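自宅サロンの「待合コーナー」を片づける小ワザ集 集客に悩む前に、まず棚と照明の話 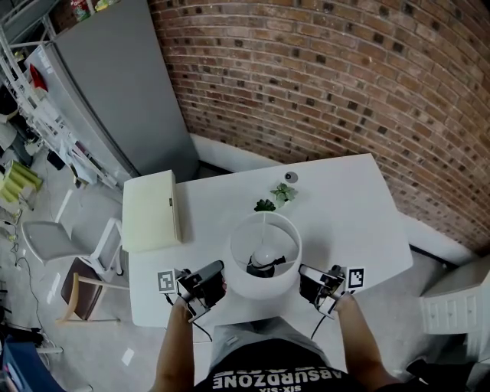

自然療法の世界には、宣伝という言葉を聞いただけで眉をひそめる人が一定数います。私もそうでした。良い施術をしていれば人は来る、と信じて待つこと半年、来たのは回覧板と浄水器のセールスでした。それで集客の本を3冊買い、どれも途中で閉じ、かわりに待合コーナーの掃除を始めたわけです。逃避です。ただ、この逃避はわりと役に立ちました。チラシを配る前に家の中でできることを、思いついた順に書いておきます。アロマ、整体、鍼灸、ハーブ相談、看板は何でもかまいません。

チラシは立てて置く

平積みのチラシは、上の一枚が日に焼けて、下の束は新品のまま年を越します。台所用の皿立てを使ってください。水切りかごについてくる、あの使い道のわからない小さいやつで十分です。一段に十枚も入れれば多いくらいで、残りは封筒に入れて引き出しへ。角が反ってきたものは、厚い本にはさんで一晩置くとだいたい戻ります。戻らないものはメモ用紙になります。うちの買い物メモの裏は、いまだに開業記念割引のお知らせです。

初回に500枚刷るのはやめたほうがいいです。安かったのです。単価だけは。営業時間が変わり、駐車場の場所が変わり、手書きの訂正を入れているうちに腱鞘炎になりかけました。手首の不調を診る側の人間がです。

精油のしみ

木の棚に精油の瓶をじかに置くと、輪じみができます。コルクのコースターは吸ってくれますが、吸ったものをずっと匂わせ続けるので、ラベンダーの下からシナモンが出てきたりします。おすすめは釉薬のかかった小皿です。欠けた醤油皿でかまいません。瓶の口は、閉める前に紙で一周ふく。これを怠ると蓋が固まり、お客さんの前で真っ赤な顔をして瓶と格闘することになります。リラックスの専門家として、あまり見せたい姿ではありません。

すでについた輪じみは、塗装していない棚なら細かい紙やすりを木目に沿って軽くかけ、蜜ろうワックスを薄くのばします。塗装してある棚なら、あきらめてその上に鉢を置きます。

布シェードのほこり

待合の照明は、座った人がいちばん長く見るものです。暇だからです。布のシェードは濡れ布巾で拭くとまだらになるので、洋服用の粘着ローラーを弱めに転がすか、乾いた刷毛で上から下へ払ってください。電源を切って、電球が冷めてからどうぞ。内側は意外に汚れていて、小さな虫がよくお休みになっています。

電球の色は、書類を書いてもらう場所と休んでもらう場所で変えると楽です。問診票を薄暗いところで書いてもらうと、こちらが読めない字になって返ってきます。「腰」と「膝」を取り違えたまま話が五分続いたこともあります。

名簿カードと湿気

お客さんの連絡先をカードで管理している方、まだいますよね。私もです。紙のカードは梅雨に波打つので、密閉できる乾物用の保存容器に乾燥剤と一緒に入れます。海苔についてきた乾燥剤の再利用は、もう効き目が切れていることが多く、気休めです。鍵のかかる引き出しに容器ごとしまえば、湿気と人目の両方を避けられます。

並べ方は五十音順より「前回来た月」順が便利でした。手前に来るのが、しばらくご無沙汰の方です。月曜の朝、お茶が出るまでの間に手前の数枚を取り、はがきを一枚だけ書きます。一枚なら書けます。十枚と決めると、その日は窓拭きがはかどります。

はがきの文面に効能を並べるのは避けましょう。言っていいことといけないことの線引きもありますし、そもそも季節の挨拶のあとに効能書きが続くと、読むほうは身構えます。営業日と、新しく置いたお茶の話くらいでちょうどいいです。

試飲のお茶

ハーブティーを出すなら、魔法瓶に茶葉を入れたまま放置しないこと。午後には薬になります。濃いめに淹れて茶葉を抜き、出すときに湯で割るのが簡単です。魔法瓶の茶渋は、重曹を小さじ一杯と熱めの湯を入れ、蓋を閉めずに一時間置いてからすすぎます。閉めて振った年がありました。天井に跡があります。

茶葉の缶には、中身と開けた月を書いたマスキングテープを貼ります。油性ペンで缶に直接書いた「2月 カモミール」は、いま中身が輪ゴムです。

看板の文字が読めるか試す

玄関の小さな看板は、自分で書くと必ず字が小さくなります。謙虚だからではなく、言いたいことが多すぎるのです。道の向かい側まで歩いて、買い物袋を提げたまま読んでみてください。立ち止まらないと読めないなら、半分に減らします。うちの最初の看板には私の健康観が全文載っていました。読み切ったのは信号待ちの犬くらいでしょう。

黒板タイプの看板は、新品のうちにチョークの腹で全面を塗り、乾いた布で拭き取ってからお使いください。そのまま書くと、最初の字がうっすら残ります。うちの黒板には、晴れた日にだけ「本日オープン」が浮かびます。

雨の日は、チョークの字の上に透明のクリアファイルを切って貼るとしばらく持ちます。貼る向きは開いているほうを下に。上に向けると水がたまり、小さな水槽ができます。

予約帳は電話の左に

右利きなら、受話器は左手、ペンは右手になります。だから予約帳は右だろうと思うのですが、右にはもうお茶と老眼鏡と印鑑がいて、場所がありません。私は予約帳を左に置き、お茶のほうを引っ越しさせようとして失敗しました。次は印鑑から動かしてみる予定です。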